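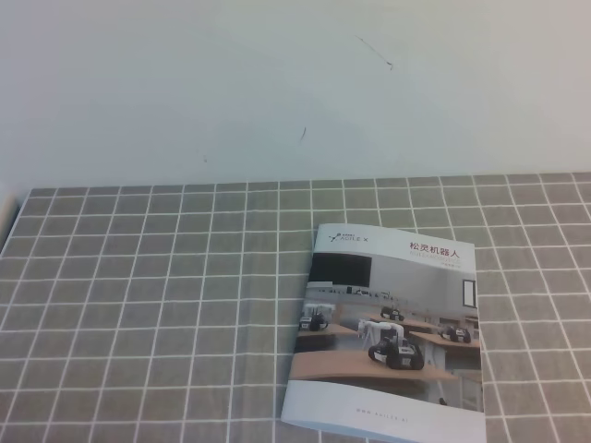

**Lirimach Learning Systems Group** · Collection Team Notes

I'd been meaning to sit down with our lead collector for months, and I finally caught her at 3 in the afternoon with a bag of pretzels and a spreadsheet she clearly wanted a break from. She runs the tabletop sessions for Punex, our project on teaching an arm to handle paper goods (flyers, folders, booklets, junk mail, all of it). She asked me to leave her name off, so she's "she" from here on.

I started with the stuff on the table. Why brochures?

"Because they're awful," she said, and laughed. "They slide, they shine, they sit completely flat. With a mug you've got a handle and some height. With a glossy booklet you've got an edge as thick as a fingernail and that's it. So if you want a policy that can pick up mail, you have to feed it a lot of booklets."

The one with the AgileX cover is a bit of a favorite with me, I'll admit, mostly for the robots parked on the desks in the photo. A picture of robots, used to teach a robot! She'd heard that one before. What she likes about it is the cover itself.

"It's busy in the middle and white at the top and bottom. Early on our detector kept deciding that a photo on a cover was a bunch of separate things it could grab. It wanted to pick up the furniture. So now I go looking for covers with rooms on them, or food, or people's hands. Anything it might fall for."

I asked how a session runs, and she got very animated here, so I'll just let her talk.

"You lay the booklet down, you run the pickup by hand with the leader arm, you put it back somewhere else. Then again. We had 31 paper items on the list last I looked, and each one gets 16 placements. Some are easy and in the middle. Some are tilted. Some are half out of the camera's view, and people always want to fix those. Leave them! The thing has to learn that a booklet doesn't stop existing where the camera stops."

And the tablecloth, with the white grid? I'd always figured it was there for measuring.

She shook her head. "Everybody thinks so. I bought it for the wrinkles. A bare tabletop is too kind, everything behaves. Cloth bunches up and drags a little under the paper, and with the lines you can spot a ripple on the recording without squinting. I iron it maybe once a season. My mother would be horrified."

By September the set had reached 1,612 episodes that she was willing to call clean, and "clean" is a word she's strict about. A fumble stays in as long as the person recovers from it. A recording where somebody reaches in with a bare hand to straighten the page gets tossed, even if the rest is lovely.

"I threw away a whole morning over that once," she said. "The collector was new, and very tidy. Sweet person. Could not leave a crooked page alone."

We got into labels for a while, which I'll spare you, except that she now writes the text prompt before the episode and never after. The older prompts had drifted into describing whatever the person ended up doing, so a missed grasp might be filed under "push the booklet to the left." Going back through those took her longer than recording them had.

What's next is Marnia, the follow-up set, with two sheets stacked and a request for only the top one. She's dreading the glossy ones. I asked if she had any wishes for the new round and she thought about it through several pretzels.

"More ugly paper," she said. "Takeout menus, school forms, stuff that's been folded in a pocket. If you've got any at home, leave it in the tray by my desk."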